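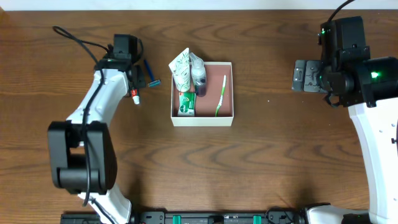
Two-arm packing cell, toiletries box on the table between the grippers

Search this list Search Advanced

Subject: Re: [cell-planning] Budget for the second packing cell

Replying below the quoted part, since the thread has gotten long.

> The Trendeck quote for the arms came in under what we set aside,
> so I'd like to put the difference into a third arm. Kyei can hold
> the price through May. Can we also skip the spare gripper fingers
> this time? We have hardly touched the ones we bought for the
> first cell.

I would not buy a third arm yet. The kit we pack at Zostivgate is small. In the picture the toothpaste carton, the toothbrush, the spray bottle and the tube with the leaf pattern are in the box, and the razor and the little red-capped item are still on the table by the left gripper. Two arms can reach all of that. A third one would need its own mount, and the rail is already taken up by a base at each end.

What I would spend the money on, in order:

1. Spare fingers, two sets per gripper. We hardly touched the last ones because we were packing cartons. Razors and lip balm size items are a different job, and we should expect to change fingers more often.

2. Cables and cable guides. The cables on both grippers come off the top in a loose curve. That is fine on a bench. For a cell that runs all day I want them guided along the links. Jotik quoted 700 for both arms, parts only.

3. A flat bin or tray for the loose items. Right now they are laid straight on the tabletop. Please budget 100 for this and let me try a few before we order anything custom.

4. More boxes. We have been reusing the same open white ones and the corners get soft. A pack of 50 should last us through testing.

On the total - the 4000 that is left over covers all four and leaves a fair amount. I would keep the rest unspent until the second cell has been running for a month. If we find that the right arm spends most of its time waiting for the left one, a third arm won't fix that and we should look at the layout first.

Two things I still need from the list before I can send the order:

- Does the new room have the same table height? The mounting rail is drilled for the current one.
- Who is paying for shipping from Kyei? It is not on the quote, and last time it came out of our maintenance line.

I can hold the Trendeck order until 3 p.m. the day after this goes out. The spare fingers can go on the same order, but the cable guides have to go to Jotik separately.

Last updated: May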